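Skakia Community Help > Teaching by demonstration > Recording

Two hand-held grippers, right-hand track drifts when gripping tall objects

Posted by zk_bench, 1 May 2022

We record two-handed household tasks with a pair of hand-held grippers and train from the recordings. Each gripper has its own camera and a printed marker on top. The task is spray and wipe: the right gripper holds the bottle, the left takes the cloth. We have 200 demonstrations so far. In 80 of them the right gripper's position relative to the left wanders during the spraying part, then comes back once the bottle is put down. Both units run the Plolline recorder with default settings. The calibration was repeated in the room and made no difference. Do I discard the 80, or can they be repaired?

grantham_loop

Do you have a still from the left gripper's camera at the moment of spraying? The tilt of the marker matters more than the distance.

zk_bench

Still attached.
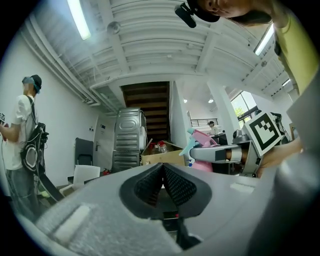
Drift is measured between the two grippers only. Each one's own path through the room looks fine on replay. The spraying part is the worst because the operator turns the right hand to aim the nozzle, and the left camera is the only one of the two that has the other gripper in view. With the pink bottle held like this the marker is tilted towards the left camera and reads without trouble. When the wrist rolls further to bring the nozzle down, I lose it for up to 2 seconds and the recorder fills the gap. I suspect the filling.

grantham_loop

It is the filling. The default in Plolline is to hold the last marker reading and blend back when the next one arrives. With a fast wrist roll the held reading is wrong from the first missed picture onwards, and the blend spreads the error into good data on both sides.

Do not discard anything yet. Export the raw tracks, switch off gap filling, and compute the relative position from the two individual paths wherever the marker is missing. Use marker readings only to correct the offset between the paths, and reject any reading taken at a steep angle. Gaps of 2 seconds are well within what the individual paths can carry if, as you say, they replay cleanly.

Afterwards, replay ten of the repaired recordings on the arms at low speed with an empty bottle. If the cloth hand meets the surface where it should, keep the lot. For new recordings, ask the operator to turn the whole forearm when aiming. The wrist-only motion is also hard for most arms to copy, so you gain twice.

plain_torque

Just record more. We had 2,000 demonstrations for a similar job and the bad ones washed out. Bigger markers helped too.

grantham_loop

They wash out if the error is random. In this case it occurs in the same part of the task every time, so the model will learn it. A bigger marker is worth having but will not help when it is facing away.

plain_torque

Fair point on the first part. Ours were single-handed.

zk_bench

Re-exported with filling off and the paths combined as described. 74 of the 80 now agree with the marker on both sides of the gap. The other six have a jump in the right gripper's own path, so I have dropped those. Replay on the arms is still to do. The Akinola script needed one change to accept the raw export: the time column is in milliseconds.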